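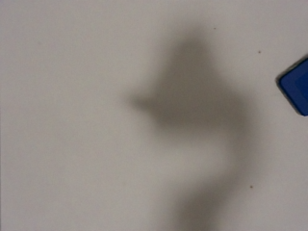 Our Saturday at the Trustell open day

Thirty-one of us had signed up, one dropped out with a cold, and so it was 30 members and a very full bus that pulled into Havcombe a little before ten in the morning. Trustell opens its robot workshop to visitors once a year, in March, and our club has been asking to go for as long as I have been putting this newsletter together, so you can imagine the mood on the way there (and thank you to whoever brought the lemon bars).

We were split into two groups. Mine started upstairs, in the simulation room, which I will admit I had expected to be the dull half of the day. I was wrong about that! The robot arm they train there exists only inside a computer, and so do its table and its blocks, and you watch it all on a big screen on the wall. One of the views comes from close in over the tabletop, so a good deal of what you get is plain gray surface, a big soft shadow and perhaps the corner of a blue block over at the side. The software draws the shadows too, and our guide spent a long while on this. A program that has only ever practiced in perfect, even light can get confused the first time a shadow falls across its work, and so the team puts shadows in from the start and keeps changing the lamps.

The practice task that morning was picking up a block, a project they call Jaramillo. The arm is given up to 300 tries in a session, each with the block in a new spot, and the screen keeps a running score. When we came in it stood at 279, and several of us got quite attached to it and did not want to leave before the session was over. I am told there was some cheering from the back row, and I may have been part of it.

After coffee we went down to see the real arm, a Stokesus, which sits behind a clear screen on the ground floor. It is slower than I had pictured, and much quieter – you could carry on a conversation right next to it. Visitors were allowed to choose where the block went, and of course everyone tried to pick the meanest corner they could think of. It missed a few. The guide seemed happier about the misses than the rest, and wrote every one of them down.

Trustell had more than 100 visitors through the door that day and still found time for all our questions, including the long one about vacuum cleaners. A card is going around for everybody to sign, so please look for it on the table by the coat rack before the next meeting. If you left a green umbrella on the bus, we have that too.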